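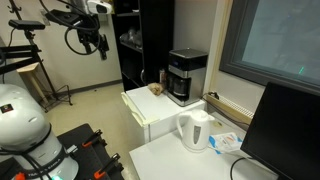 Which gripper should I start with if I only have time to try one?

Start with the Mostyn parallel gripper. It was the easiest of the three to set up, and its logs are the cleanest in the set, so you'll be plotting things within the hour.

Gircombe gripper comparison, data card

We wanted to know how much a change of gripper matters when the arm, the controller and the person writing the grasp code all stay the same. Quite a lot, and we had a lovely time finding out! The set holds 429 grasp attempts on 18 household objects, made with three grippers: Mostyn (parallel, hard pads), Skikent (parallel, soft pads) and Skudetholm (three fingers, underactuated).

What you get

One folder per gripper, with a CSV of attempts and a joint log for each attempt. Forces are in newtons, widths in millimetres, times in seconds from the start of the approach. The "result" column says held, slipped or missed. Slipped means the object left the table and then fell before the end of the lift.

Things we noticed

The Skikent pads are brilliant on mugs and hopeless on anything thin and flat (see the ruler rows, they are painful reading). Skudetholm needs a slower close. We ended up at 7 mm/s, and Eugénie Rey is sure it could go faster with a better controller – do try, we'd love to know.

Known problems

The first 200 attempts use the old wrist camera calibration, marked "cal_a". Don't mix them with "cal_b" when you compare approach positions. Grip width for Skudetholm is worked out from motor angle and drifts a bit over a long session. Two objects, the sponge and the sock, have no weight recorded.

Updates

17th June: fixed the swapped x and y columns in the Skikent folder. Thank you, Cormac Keogh, for spotting it.
Planned for July: a suction cup, same objects, same arm.

Questions and corrections go to Kirsty Kerslake or Annick Lacroix. Please give the attempt number when you write.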